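Ticket 3417: Soditz deploys report success, old build keeps running
Print this page | E-mail this ticket 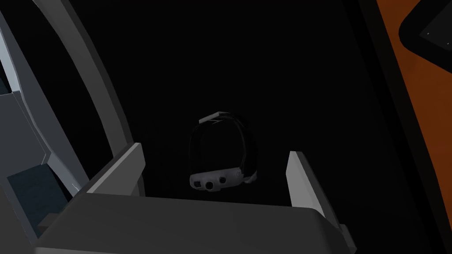 Opened by: Colleen Hawthorne
Assigned to: Şengül Coşkun
Product: Trurnar release agent
Severity: 2 (was 1, lowered by the form when I picked "workaround exists")
Opened: 15 Jul 2024

Summary
Every deploy to the Dillatberg cluster finishes green. The dashboard says the new build is live. The new build is not live. The build that is live went out in January, and customers have grown fond of its bugs.

Steps to reproduce
1. Merge anything to the main branch of the Soditz service.
2. Wait for the Trurnar pipeline to pick it up.
3. Receive the congratulatory e-mail.
4. Call the version endpoint and read the January build number.

Expected: new build number.
Got: see step 4.

Workaround: log in to each of the 16 nodes and restart the service by hand. I would like it on record that I don't consider this a workaround. The form does.

Log

C. Hawthorne: Agent log attached. It has 172 lines, of which one is interesting:
WARN manifest unchanged, skipping rollout (status: ok)
I'd have picked a different status.

Ş. Coşkun: Thanks for the log. Can you confirm the agent was restarted after the last config change?

C. Hawthorne: Yes. Also before it, and once during.

Ş. Coşkun: Understood. The agent compares a hash of the manifest with the one from the last rollout and skips if they match. Do your manifests use a fixed image tag?

C. Hawthorne: They use "stable". It was chosen by someone who has left the company. We always push the new image under the same tag.

Ş. Coşkun: Then the manifest text never changes, the hash never changes, and the agent believes it has nothing to do. Restarting a node makes it pull the image again, so your manual restarts work. What did you have in front of this before Trurnar?

C. Hawthorne: Kaplan, the in-house deploy script. It deleted everything and started over each time. Crude, but you knew where you stood.

Ş. Coşkun: That would have hidden the problem. Please try the following on one node group:
- set tag_source: commit in the pipeline file
- set pull_policy: always
- clear the agent's rollout cache, then redeploy

C. Hawthorne: Done on the test group. First try failed with "unknown key tag_source". The docs say tag_source. The agent wants tagSource.

Ş. Coşkun: Sorry, the docs page is for the next release. tagSource is right for yours. I've filed a correction.

C. Hawthorne: With the capital S it works. Version endpoint shows this morning's commit on the test group. Rolling out to the rest.

C. Hawthorne: All 16 nodes on the new build. Two customers have already written in to ask where the old export button went.

Ş. Coşkun: Glad to hear it. I've opened a separate request to have skipped rollouts reported as "skipped". OK to close this one?

C. Hawthorne: Close it. Please link the other request here so I can watch it age.

Status: Resolved (configuration)

Get product updates by e-mail. Subscribe to the Trurnar support newsletter.
We use cookies to keep you signed in and to remember your ticket filters. Accept | Manage settings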